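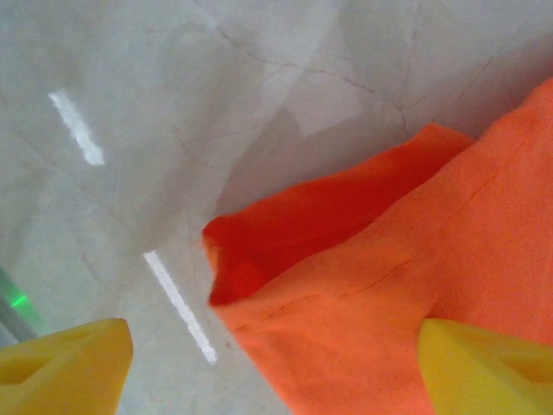

An orange cloth on a marble surface

Why does bread rise?

If you have ever peeped into a bowl of bread dough after it has been left alone for a while, you will know that something rather lovely goes on in there. You put in a lump about as big as a grapefruit, you go off and read a few chapters of your book, and when you come back the lump has puffed up like a pillow! So who has been blowing it up?

The answer is yeast. Yeast is alive, although you would never guess it from looking at the little beige grains in the packet. It is a kind of fungus, so it is a distant cousin of the mushrooms on your pizza, and each single yeast is far too small to see without a microscope.

Yeast likes to eat sugar. There is some sugar hiding in flour already, even if you don't add a spoonful yourself, and once the yeast has warm water to wake it up it starts eating straight away. As it eats it gives off a gas called carbon dioxide – the same gas that makes the fizz in lemonade.

Now, if you let gas go in a bowl of water it would just bubble up to the top and pop. Dough is different. When you mix flour with water and then push it and fold it and squash it (this is called kneading, and you say it "needing"), two proteins in the flour join up and make something stretchy called gluten. Gluten works a bit like the rubber of a balloon. The gas gets trapped inside in lots of tiny bubbles, the bubbles grow, and up goes the dough.

Melati Setiawan bakes bread in the village of Plerkthorpe, and her kitchen is so chilly in February that her dough can take twice as long to rise as it does in summer. Yeast slows right down when it is cold. It doesn't like being too hot either, and very hot water will kill it, so use water that feels just warm on your finger, like a baby's bath.

What happens in the oven? For the first few minutes the bubbles get bigger still, and the loaf has one last stretch. Then the heat finishes off the yeast, the dough sets firm, and all those bubbles stay behind as holes. Have a look next time you have toast!

Try it yourself

Ask a grown-up to help you. Put 2 teaspoons of dried yeast and a teaspoon of sugar into a small empty bottle with 100 ml of warm water, give it a swirl, and stretch a balloon over the top. Stand it somewhere warm and come back in half an hour. Is your balloon still floppy?

Words to remember

Yeast: a tiny living fungus that makes gas
Gluten: the stretchy stuff in dough
Kneading: pushing and folding dough

Written by Graham Whitlock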